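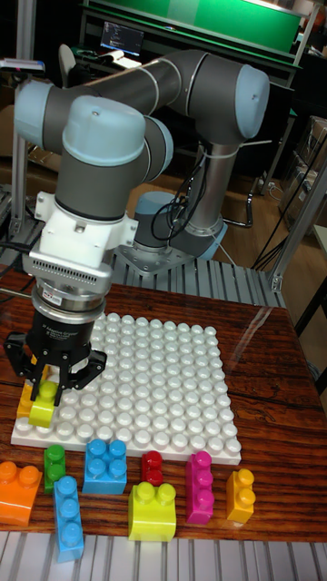

Daranee Kaewsai wrote to ask whether a printed rulebook is worth paying for when the arm's own manual already has a safety chapter. I think so, with two complaints.

## Otus Cell Practice Guide, second edition

The guide is 110 pages, spiral bound, from Goossens. I have used it since March at our bench in Trostdale, mostly for block placement on a studded plate. It covers small arms with finger grippers and assumes you already know how to jog and teach points.

The best chapter is on approach moves. The rule is to come straight down over the plate, stop above the part, and finish at the slow speed you wrote on the cell card. Mawuli Nartey and I had been doing this by habit, each with a different stop height. Now the height is on the card.

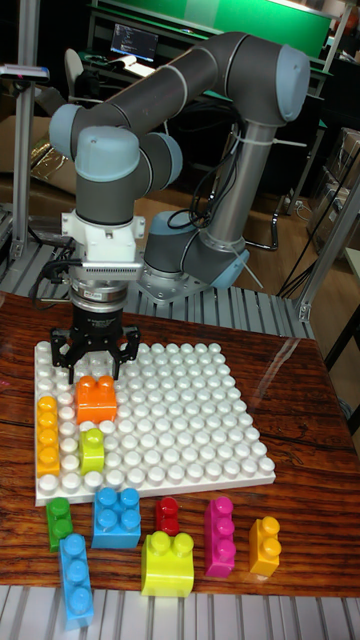

## What could be better

The section on cables is 4 paragraphs long and says little beyond "check for slack." I wanted a rule for testing slack at full reach. The inspection interval is given as 2000 cycles with no word on whether a dry run counts. We count them.

The sign-off sheets are good. They ask for the tool fitted, the payload setting, the parts laid out at the start, and who last changed the program. Filling one in takes 2 minutes. The Wokden sheets we used before had no line for the payload, and we missed it more than once.
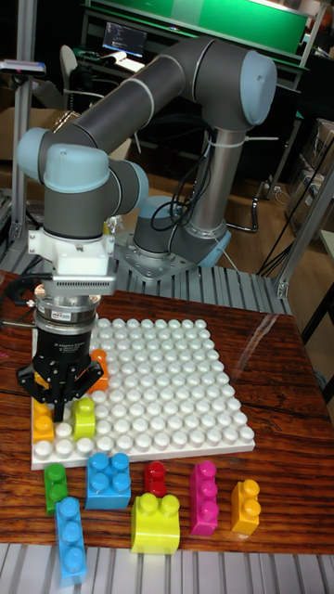 Do you need a new sign-off sheet every time the gripper is changed? The guide asks for one after any tool change, even if the same gripper goes back on.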